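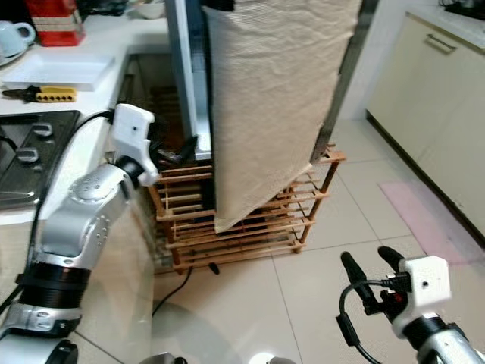 Wooden shoe rack, from the counter side

Manham Neighbors Board > Running the Board > Locking threads when people pile on

aldana_v
Moderator

I want to get opinions before I change anything. In March we had the thread on parking behind Trola. A member posted that the delivery van had blocked her driveway and she used some strong language about the driver. She was wrong about which van it was. The next morning there were 34 replies, and by my reading only the first few were about the van. The rest were about her. People brought up an old post of hers about dogs. One person posted the name of her street.

I removed the street name as soon as I saw it and locked the thread at lunch. She has since closed her account.

My proposal is this. If a thread turns into replies about one member, a moderator can lock it for a day without asking the other moderators first. The original post stays up. Nothing gets deleted unless it has private information or threats in it. After a day it opens again.

We have 1,683 members now and the rules we use were written when everyone more or less knew each other.

Aldana Valdebenito

----

jeltow_mike

I don't like it. She accused a guy by his company name and she was wrong. He could have lost work. People told her so. Some were rude. If you lock the thread at that point, the accusation is the top thing on the page for a full day and the driver can't answer it.

----

aquiroga

Jeltow_mike, he did answer. He was the fourth reply and he was polite about it. She apologized two replies later. Everything after that came in when the matter was already settled between the two people involved. I went back and read it in order last night.

I think the apology should have been the end. Most of the people who piled on hadn't read that far, you can tell from what they wrote. Several of them told her to apologize.

Agustina

----

jeltow_mike

OK, I didn't see the apology either. It was on page 2 for me. That sounds like a problem with how replies are sorted more than a problem with people.

----

aldana_v
Moderator

Could be some of both. The board shows the most liked replies first unless you change it in your settings, so the angriest ones float up. I've asked whether we can make oldest first the default for everyone. The hosting people haven't answered.

----

parkstreet_reader

Please don't lock for a full day. I've been on a board that did this and what happened was that people opened a second thread to talk about the locked one, and then a third to complain about the moderators. The second thread was worse than the first. There was no original post to keep it on topic.

If you lock, lock for a couple of hours. Enough for people to eat something and go for a walk.

----

ydurán

I'm the person who posted the old dog comment, and I'd like to say something about it since it's been mentioned. I remembered it from last summer and I searched for it and pasted it in. I thought it was relevant because it showed she jumps to conclusions. I had never spoken to her. It got a lot of likes and I kept checking to see how many.

Looking at it now, it had nothing to do with a van. I wrote to her after the account was closed, by way of someone who has her number. I haven't heard back and I don't think she owes me a reply.

I would support a rule against bringing up members' old posts from other threads. That's the part I would have needed someone to stop me on. A lock would have come too late for what I did, it was maybe the tenth reply.

Yamila Durán

----

saavedra77

That took some nerve to post. Thank you.

I agree on the old posts rule but how do you word it? If a contractor advertises here every month and I had a bad experience that I wrote up a year ago, I should be able to link to it.

----

aquiroga

Maybe "don't bring up a member's old posts to make a point about their character." The contractor link would be fine, it's about the work.

----

jeltow_mike

Who decides what's about character? That's my whole objection. Every one of these rules comes down to a moderator having a feeling. I have nothing against Aldana, she's been fair with me and I'm not easy. But there will be other moderators after her.
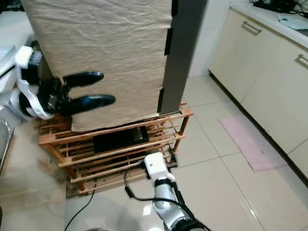
Photo: Y. Durán

aldana_v
Moderator

Yes, a moderator decides. A moderator decides now too, only it isn't written down anywhere. When I locked the van thread I had no rule to point to and I got eleven private messages about it, some of them pretty ugly. I would rather have a sentence I can quote.

Revised version after reading all this:

1. A moderator can lock a thread for up to 2 hours when replies are mostly about one member. It reopens by itself.
2. The moderator posts a note in the thread saying who locked it and why.
3. If the original poster has corrected or apologized, the moderator pins that reply to the top.
4. No bringing up a member's old posts to make a point about their character.
5. No street names, workplaces or family members. This one is already a rule. I'm repeating it.

----

parkstreet_reader

Number 3 is the best thing in the thread so far. Can the person pin their own correction? At midnight there isn't a moderator around.

----

aldana_v
Moderator

Not with the software we have. They can edit the first post and put the correction at the top, and I could add that to the welcome page so people know it's possible. There is a limit of 1,000 characters on the first post, so if it's already long they would have to cut something.

----

mpho_n

I want to speak up for the people who reply angry, because I'm one of them. When I read the van post I had just come off a delivery shift myself. I don't drive for that company but I get called things at the door. I answered her for that reason, and I don't think I was bullying anybody. I was one reply. The trouble is that everybody in that thread was one reply.

So I don't want a rule that treats each of us like a bad actor. A lock with a note is fine with me. What I'd object to is warnings or strikes for everybody who posted in a thread that got locked.

Mpho Naidoo

----

aldana_v
Moderator

No strikes for being in a locked thread. I'll add that as number 6.

----

saavedra77

Mpho, that's fair, but I'd ask people to read to the end before they post. If ten people have already said it, a like does the job. I know that's not something you can enforce.

----

jeltow_mike

With the note and the 2 hour limit I can live with it. I still think oldest first would fix more than all six of these put together. And I'd want to look at it again once it's been used a few times. If it turns out that the only threads getting locked are the ones criticizing the town, I'm going to say so.

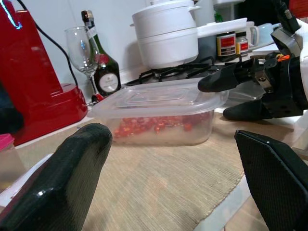 Sadao Sakai
I read this board every day and almost never post, so count this as one from the quiet side. I stopped asking questions here a couple of years ago after I asked which bins go out when there's a holiday and got told to learn to use a search box. It was a small thing. But I had just moved to Manham and I took it as the tone of the place. None of these six rules would cover it, and I don't think a rule could. I'd only ask the regulars to remember that a lot of people are reading who haven't decided yet if they want to join in.

On the proposal itself, I'm in favor. I would make the lock an hour.

----

aquiroga

Sadao, I went and looked for your bin question to see if it was me who said that. It wasn't, but I had liked the reply. Sorry.

----

parkstreet_reader

Isn't that bringing up an old post?

----

aquiroga

Mine, not his.

----

aldana_v
Moderator

I'm going to leave it at 2 hours to start with because I'm at work during the day and can't always get back to a thread inside an hour. The six points go on the rules page tonight. If anyone wants the wording of number 4 changed, post it here and give me the full sentence you'd use in its place.

----

saavedra77

For number 4: "Old posts may be linked if they are about the same subject as the thread." No mention of character at all, and Mike gets something he can check.

----

jeltow_mike

I'd vote for that one.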